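Tradberg mesh office chair: six months in a shared hall
Posted 8/23/18

We bought the Tradberg chairs in black mesh from Findeck, on the strength of a review by Guido Barbieri that I won't pretend to have read closely. The price was the main thing. We have a big open hall with hard floors and white everything, and the old chairs were fabric ones that had gone grey at the arms.

Assembly took 50 minutes for the first chair and a good deal less after that. The bolts come in one bag with no labels. There are 2 lengths and they look much the same until you line them up, so do that first. The hex key in the box is soft. Use your own. One gas lift arrived with a dent in the cover and Findeck sent a replacement within the week, no argument.

The mesh back is the best part of it. It has some give across the shoulders and it doesn't get sweaty in the afternoon, even with the sun coming in. The seat is firmer than I'd like. Masaru Sasaki, who is taller than me and sits longer, says the firmness stopped bothering him after the first fortnight. I've put a thin cushion on mine.

Height adjustment is smooth and holds. The tilt lock is stiff and clicks loudly when you let it go -- you hear it from the other end of the room if the place is quiet. Sound carries in a high space, and so does the rattle of the castors over the joins in the floor. I changed mine for soft rubber ones and the noise dropped a lot. They should be the standard fitting.

Size is worth checking before you order. The base is wider than the seat, and two chairs side by side take up more floor than you'd think from the product page. Pushed in at a small round table, the legs knock against each other.
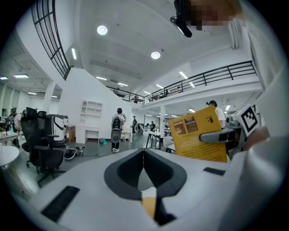

Cleaning is simple enough. The mesh holds dust, which shows up on black, and a vacuum with the brush head gets it out. The castors collect hair. I pull them off every couple of months and pick it out with a skewer.

I also tried the Keltmont at the shop. It has a softer seat and a better tilt, but the armrests wobbled on the display model and it cost more. If you only sit for an hour at a time I'd save the money.

Four out of five. It loses one for the castors and the hex key. I'd buy it again at the same price.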